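Tips for a tabletop sorting station: recording demonstrations
Updated 2020-03-19

These are bench notes from the recycling task at Oltness. They cover setup and handling for people recording demonstrations. Training settings are in the Vellthorpe notes.

Baskets. Use soft-sided fabric ones with a dark lining. A rigid bin moves when a finger clips the rim, and the rest of the episode is usually lost. Set them in a row and keep the order for the whole session.

Signs. Print by hand, thick marker, capitals, one word. The policy does not read them. They are for the operator, who will swap two categories by the second hour without them.

Items. Rinse and dry everything the night before. Mix sizes within each class, and include bottles both upright and lying down — a set with only one pose teaches only that pose.

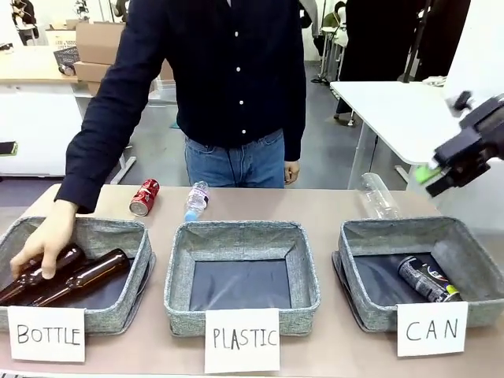
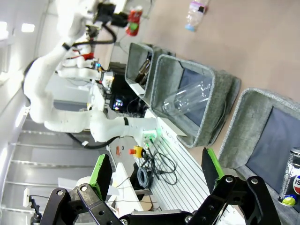 Resetting. Move the items back by hand and change the layout each time. Blažena Ďurica keeps a shuffled list of start positions taped to the bench and works down it, which beats trying to be random.

Grip. Approach glass at the neck with the fingers wide, close slowly, and pause before lifting. Discard any take where the item slips, unless you are recording recoveries on purpose. Label those separately.

Finger pads. Wipe with a damp cloth every 2,000 grasps. Soda residue changes the friction long before it shows.

Counts. We had 3,821 usable episodes before the May cutoff, from 6 operators. Cap a shift at 2 hours. Error rates climb after that, and the bad takes cost more to find than to record.

Storage. Copy to the Araújo drive before powering down, then check that every wrist video opens.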